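Astden are through to the last 8 of the County Cup after a 2-0 win at Jutside, Archana Rana scoring both either side of halftime. Over 300 watched. Jutside finished with 10 after a late red card.

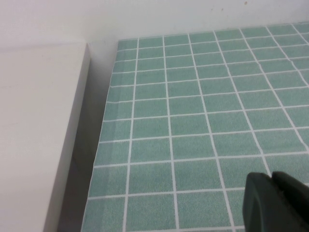
Coach Nigel Stockdale pleased with the clean sheet, less so with the first 20 minutes or so. "We were sloppy, gave the ball away to much." Grewal is out with a hamstring. Hisel next, at home, draw for the semis to folow.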